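Home / Kitchen / Cleaning / How I clean out the fridge

How I clean out the fridge before a big shop

I do this every May, and again whenever I find a jar I can't identify. It takes me 2 hours if I don't stop to read labels (I always stop to read labels).

What you need: dish soap, baking soda, two cloths, an old toothbrush, and a basket or tub for the food that's staying. I used to use the fancy Stolari bins for this, but any plastic basket with holes in it does the job, and you can rinse it in the sink afterward.

Clear the counter next to the fridge first. All of it! I skipped this once and ended up with eggs on the floor.

Start at the top and take everything out. Cold stuff you're keeping goes straight into a cooler with ice packs. Ketchup, mustard and jam can wait in the basket. Anything fuzzy goes in the trash, and don't open the lid to check.

Pull the shelves and let them come up to room temperature before you wash them, as cold glass and hot water don't get along. Mine sit on a towel for 17 minutes, which is how long my coffee takes me.

Now wipe the inside. Two tablespoons of baking soda in a quart of warm water, top to bottom, back wall first and then the sides. Get the toothbrush into any ridges and along the door seal – crumbs love it in there.

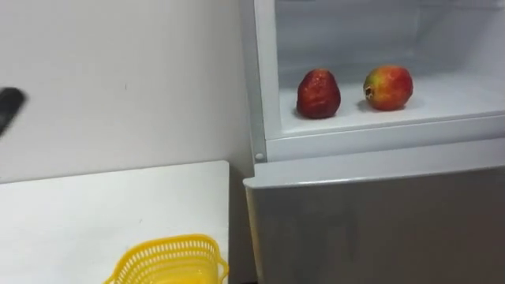 Go over it all once more with plain water and dry it with the second cloth. I'm fussy about the drying, because any drips left on the back wall end up under the drawers.

Shelves back in, then food. I put the basket away last, after wiping the counter, and the jams go in the door where I can see them. If yours still smells a little, leave an open box of baking soda on the middle shelf overnight.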